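4.3 Replacing the filter cartridge

The Drusis under-sink unit uses a single Stostel cartridge. Replace it every 900 gallons or when the indicator on the faucet base turns red. A cartridge that has sat unused for a long period should be replaced regardless of the gallons used.

CAUTION: Do not use the unit on a hot water line. Do not install it where the line pressure can go above 200 psi or where the pipes may freeze.

Before you start
Have a bucket, a dry towel and the cartridge wrench ready. Leave the new cartridge in its sealed bag until step 6.

1. Turn the inlet valve clockwise until it stops.

2. Open the filter faucet and let it run until the flow ends. Leave the faucet open.

3. Place the bucket under the housing. The housing holds up to 40 ounces of water after the line has drained.

4. Fit the wrench over the lower part of the housing and turn it to the left. Once the thread is free, continue by hand.

NOTE: If the housing will not turn, press the red button on the head to release any remaining pressure -- then try again. Do not heat the housing or strike it.

5. Lift out the old cartridge and discard it. Wash the inside of the housing with mild dish soap and rinse well. Do not use bleach or scouring powder.

6. Remove the O-ring from its groove and wipe it clean. If it is flat, nicked or cracked, replace it with part 400 from the Hilten seal kit. Apply a thin film of silicone grease and press the ring back into the groove with two fingers.

CAUTION: Petroleum jelly will swell the O-ring and cause a leak. Use silicone grease only.

7. Open the bag and stand the new cartridge in the housing with the arrow pointing up.

8. Thread the housing onto the head by hand until it is snug. Do not use the wrench to tighten it.

9. Close the filter faucet. Open the inlet valve one quarter turn and check the joint for drips. If the joint is dry, open the valve fully.

10. Open the faucet and run water for ten minutes. The water may be gray at first from fine carbon dust. Discard it.

11. Hold the reset button on the faucet base until the indicator turns green.

Units with the Mykhailiuk bypass valve: set the lever to FILTER after step 9. With the lever at BYPASS, water reaches the faucet untreated and the indicator does not count.

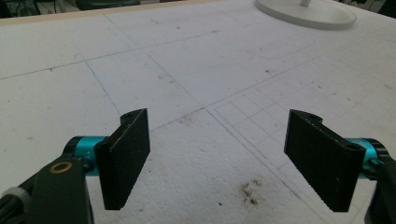
Write the date of the change on the label inside the cabinet door, for example 20th September, and keep the wrench with the unit. Used cartridges can go in household trash unless local rules say otherwise.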